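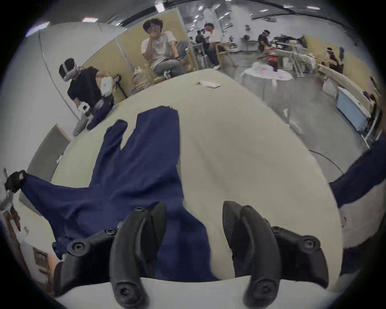 Navy clothing on the table at Fedgate, Ernham.

# Clothing exchange to open at Fedgate in March

A clothing exchange that has been running out of a spare room in Ernham will open to the public in March, with navy school and sports clothes making up most of the first rails.

The exchange is at Fedgate, the former drapery on the corner of the High Street, and takes clean second-hand clothes for adults and children. People can bring items in and choose others in return, or pay a small charge if they have nothing to hand over.

Girish Garg, who set it up, said 127 items had been passed on during the trial period over the winter. Most went to families looking for plain navy tops and trousers, which several schools in the area accept in place of items from the official supplier.

"Navy is what people ask for," he said. "We get a lot of lovely dresses and good coats, and they do find homes, but somebody coming in with a seven-year-old wants a jumper that fits on the day. If we have it folded and in the right pile they are in and out in a few minutes. If it's at the bottom of a bag they go home without."

Much of the work so far has been sorting. Clothes arrive in carrier bags and suitcases, often inside out and with the sizes mixed. Each piece is spread out on a table, checked for holes, stains and missing buttons, then folded and put away by size. Anything that needs a wash goes to Osman, the launderette on Mill Lane, which has agreed to take one load a week from the exchange at a reduced rate until the summer.

Mr Garg said the folding had caused more discussion than he expected. Tops were at first folded in thirds with the sleeves tucked behind, but the piles slid over as soon as anyone looked through them. They are now folded in half down the middle, sleeves in, and then in half again so that the label can be checked by lifting one corner.

"It makes a thicker fold and you fit fewer on a shelf," he said. "But people can put it back the way they found it, and mostly they do." 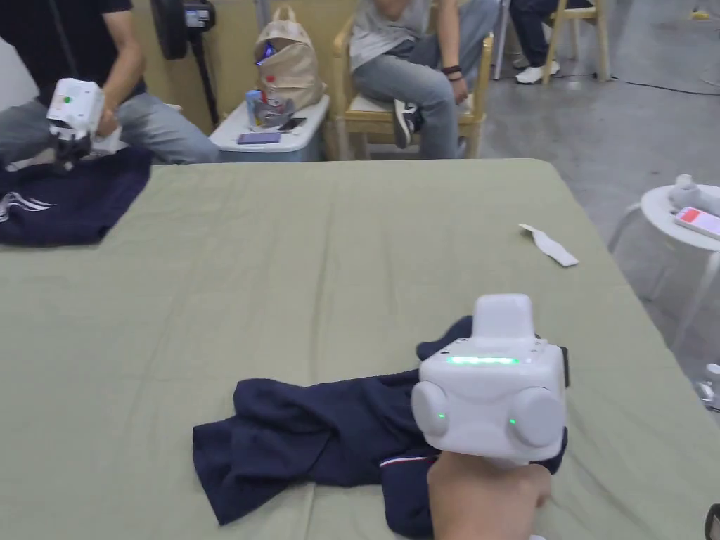 Branded and trimmed clothing will be kept apart from the plain stock. Schools differ on what they allow, and parents had asked for a quick way of telling which pieces would be acceptable. A logo is usually enough to move an item to the second set of shelves, and the same goes for coloured edging. Among the navy clothes on the table at Fedgate are one with a thin red-and-white stripe along an edge and a darker one with a white logo, the sort of details that sorters are asked to look for before anything is folded. Those pieces will be offered as sportswear or for wearing at home.

There will be no attempt to remove printed logos. Mr Garg said they had tried it on an old polo shirt during the winter and the outline still showed. Sewn badges are different, and will be unpicked where the cloth underneath is in good condition.

The exchange will use a simple points system. A jumper, a pair of trousers or a skirt counts as one point, and a coat counts as two. T-shirts and shorts can be handed in as a pair for one point. Points are written on a card and can be spent on the same visit or kept. Anyone without points can pay £4 for a coat or £5 for a bag of smaller items, with the bags supplied at the door.

Socks and underwear will only be taken if they are new and still in the packet. Shoes will not be accepted for now. Fedgate has one small back room for storage, and during the trial a single delivery of boots and trainers filled most of it. A separate day for football boots may be held before the new season if enough people ask for one.

Garments that are too worn to pass on will be cut up for cleaning cloths or sent to a textile recycler in Relholm. People are asked not to leave bags in the doorway outside opening hours, as two were soaked through in January and had to be thrown away.

The room itself has had a few changes. Shelves have gone up along the back wall, and the old shop counter, which was too high to fold clothes on comfortably, has been taken out. A curtained corner will serve as a changing space, although Mr Garg said children were welcome to try jumpers on over their clothes by the rails.

One request from the trial period has still to be settled. Several parents wanted to be able to reserve a size in advance, particularly ahead of September, when the larger navy jumpers run out first. Mr Garg said he was willing to keep a list but did not want clothes sitting in a cupboard with names pinned to them.

"We'll write down the size and ring when one comes in," he said. "Then it stays aside until we next close. After that it goes back out on the rail."

He also asked people handing in clothes to check the pockets. Finds over the winter included a door key, a library card and a quantity of conkers. The key is still waiting to be claimed.

Adult workwear may be added later in the year. A care home in Relholm has asked whether the exchange could take navy tunics, and plain work trousers were popular in the trial, but they take up more shelf room than the children's sizes. A decision will be made after Easter, once it is clear how quickly the school clothes are moving.

Doors will open at 10 in the morning on the first day, and early visitors are advised to bring their own bag if they are coming to swap. Clothes should be washed and dry, with zips done up and pairs pinned or tied together. Size labels should be left in. Where a label has been cut out, a note of the size on a scrap of paper is enough.

Donations can be handed in at Fedgate before the opening during the afternoon, or left at the counter at Osman. Navy jumpers and cardigans in the middle sizes are wanted most, along with waterproof coats of any colour.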